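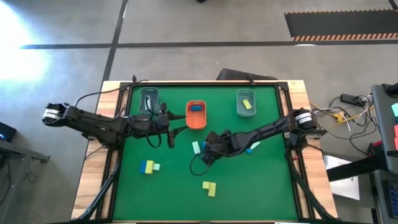

4. Equipment and budget

4.1 What we costed

The unit of cost is one bench: two arms, two grippers, a frame, a work mat, cameras, and the bins and blocks for the sorting task. Anything shared between benches (desks, monitors, network) went in a separate pot and is not counted here. First draft of the budget mixed the two. Messy, and it made the second bench look far too cheap.

Quotes came from two suppliers, Sarpong and Mivunetti. Sarpong sells the arms as a matched pair with cables. Mivunetti sells them singly, cables extra, and the extra is not small once the runs from arm to controller are measured properly. We went with pairs. Akua Tsikata did the comparison and her sheet is in the appendix, including the lines we later dropped.

4.2 Cameras and mounting

Each bench sees the work from the wrists, from a head position and from fixed points on the side or overhead. Budget for the mounts as well as the cameras. We didn't, at first. Clamps, rail and brackets were put down as "sundries" and ended up as 203 seperate order lines over the project, most of them tiny, all of them needing a signature.
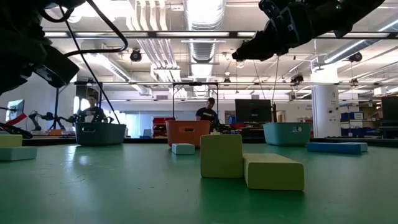 Overhead rail should be bought once, for the whole room, before any bench is placed. Retrofitting means moving benches, then recalibrating, then a lost Saturday. Killian Perrin put the labour for one such move at 6 hours, calibration included. Not in any quote we recieved.

4.3 Consumables and spares

Blocks and bins cost next to nothing. Still plan for them – the same shapes have to be on hand for the whole study, and a changed bin means a changed task. We bought all containers in a single order. Spares held per bench: 2 gripper finger sets, one wrist cable. Cables flex every cycle, so we inspect them every 1000 cycles and replace on sight of wear. Fingers less often.

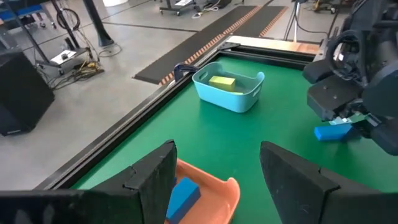 Lead time matters more than price for these. A bench waiting on a cable still takes up floor, and an operator. Philomena Dogbe argued for holding a full spare arm; rejected for this year, to be looked at again in March when the service contract is up.

Figure 4. Sorting bench as costed in 4.1. Two arms mounted on opposite sides of the mat, three containers in a row, blocks in the containers and on the mat.

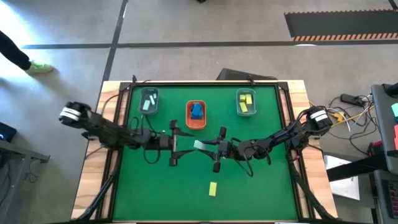 4.4 Floor space and cabling

Count the floor beside the bench too. Controllers, power and cable slack all need somewhere to go, and our first room plan by Odeck showed the table footprint only. Cable trays now have their own budget line. Korkor Quaye is redrawing the plan with access on both sides of each bench; no further arms will be ordered until that is agreed.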